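Pedimby Allotment Association
Minutes of the April general meeting
Held in the upstairs room at Grumholm Hall, 7 p.m.

Present: Nermin Altıntaş (chair), Kevser Gündoğdu (minutes), Gönül Sönmez, Nazmiye Şimşekoğlu, and plot holders as per sign-in sheet.
Apologies: Kevser Karabulut.

1. Minutes of the previous meeting
Approved with one correction: under item 4, "north gate" should read "east gate."

2. Water
G. Sönmez reported the meter reading at 827, taken the morning of the meeting. The standpipe by plot 10 still drips when closed. Washer to be replaced before the supply line is brought back to full pressure. Hoses may not be left connected overnight. A request for a second standpipe on the Kernis side was deferred until a quote has been received.
Action: G. Sönmez to replace washer and obtain quote.

3. Compost bays
Bay 2 is full and closed to new material. Bay 3 is open. Woody stems thicker than a finger go to the brush pile. N. Şimşekoğlu asked that cooked food be kept out of all bays, following rat sightings behind the shed. Agreed. Wording on the sign to be changed.
Action: N. Şimşekoğlu.

4. Shared harvest containers
The present wooden crates are heavy and hold soil in the joints. The meeting discussed changing to open-mesh plastic baskets, which can be rinsed under the tap. N. Altıntaş noted that small produce such as peas and currants would need a liner. A plot holder asked whether plastic would turn brittle in sun; storage will be inside the shed.

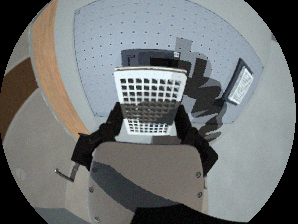
Item 4: basket type under discussion, white mesh with solid rim.

Purchase approved, subject to price. Crates in sound condition to be offered to members first.
Action: K. Gündoğdu to report price at next meeting.

5. Vacant plots
Four plots are vacant. Two have been offered to the waiting list and replies are awaited. The remaining two need clearing and will be covered with tarpaulin until let.

6. Other business
The padlock code on the east gate will change at the end of the month. Members will be told by letter. K. Karabulut had asked in writing for the path edge beside her plot to be reset; added to the next work day.

Meeting closed at 8:25 p.m.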